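Workshop tips: recording examples for a learning arm

Filed under: Benches, jigs and automation
By Catríona Mac an tSaoi

I have been told more than once that you only need to show an arm a job a few times and it picks the rest up. I don't believe it, and after a spring of recording examples at Tutport I believe it less. What follows is what I'd tell anyone starting out at a bench of their own. Take it or leave it.

Start with one job. Picking up a part and putting it down somewhere else is a job. "Tidying" is a wish. Write the job on a card in a single sentence and tape it where the person driving the arm can read it.

Decide what counts as finished before you record anything. We didn't, and Ayman Alaoui and I spent an afternoon arguing over whether a part left half on the rim of a plate was a success. We had 557 recordings by then and almost all of them had to be watched again.

Move things between takes. Shift the plate a hand's width, turn the part round, swap its ends. If you put everything back on the same pencil cross each time, the arm will learn the pencil cross. Plates slide about on a smooth top, so look where yours has got to before you press record.

Keep the bad takes, but in their own folder with a plain name. I've heard people claim that fumbles teach the system to recover. Perhaps. Sơn Triệu is keen on the idea and has yet to show me a set of results that I'd put money on.

Dark parts are a nuisance. A black part between black fingers gives a camera little to go on, and the cure sold to us by Valente was a better camera. We tried a plain white surface first and a lamp moved further back, which cost nothing. Check the picture on a small screen as well as a big one. If you have to squint to find the edge of the part, don't expect much from the software.

Wipe the fingers with a dry cloth at every break. Check the screws while you're there. Ours work loose, whatever the supplier says about thread lock, and a finger that has shifted slightly will spoil a morning's recordings without anybody noticing.

Change drivers after 11 takes. People get sloppy and start cutting corners, and the corners go into the data too. Benvinda Vilela is the steadiest of us and even she begins to snatch.
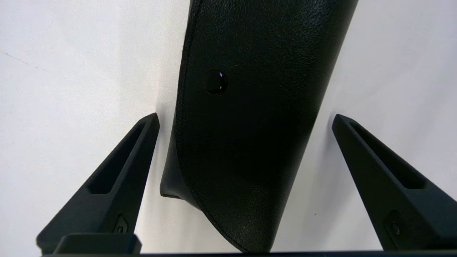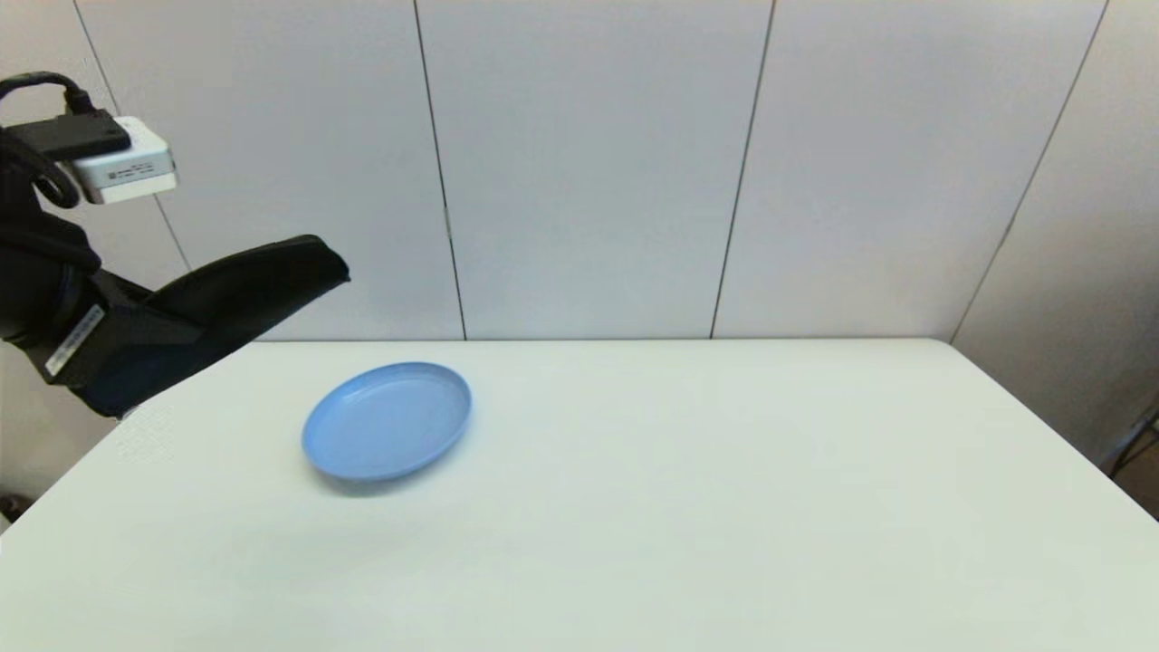
Write your notes the same day. Put down who was driving, which lamp was on and anything that got bumped. Two lines will do. I can't count the hours I've lost to a file called "new_good_final".

Hold some examples back and don't let the system train on them. Choose them before you start, and leave them alone when the scores disappoint you. The Idemport leaflet gives this half a sentence near the back, after four pages on how quick it all is.

Lastly, time the job by hand. Sarmīte Liepiņa did our sorting with her sleeves rolled up while the arm was still thinking about its second part. There may be a case for the machine on the long, dull runs, and I'm willing to be shown it. Bring the failures along with the successes when you come.

Last revised April 2026. Corrections to the bench book, please, where the rest of us can read them.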